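Towel Care FAQ – Hamann Home Linens

How often should I wash bath towels?
After every 3 uses is a great habit! Hang them spread out in between and they'll stay fresh a lot longer.

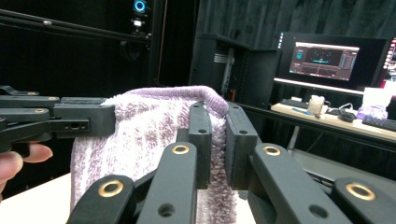 Can I use fabric softener?
Please skip it. It coats the loops, and a coated towel just pushes water around. A splash of white vinegar in the rinse works wonders.

My new towels shed fluff. Is that normal?
Totally normal! Wash them alone a few times and clean the lint filter after each load. 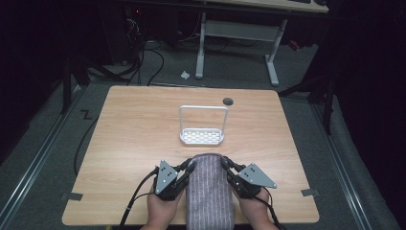
What about drying?
Medium heat, plus a good shake before they go in (we love this trick). Take them out after 15 minutes, shake again, then finish the cycle.

Page updated 23/03/2025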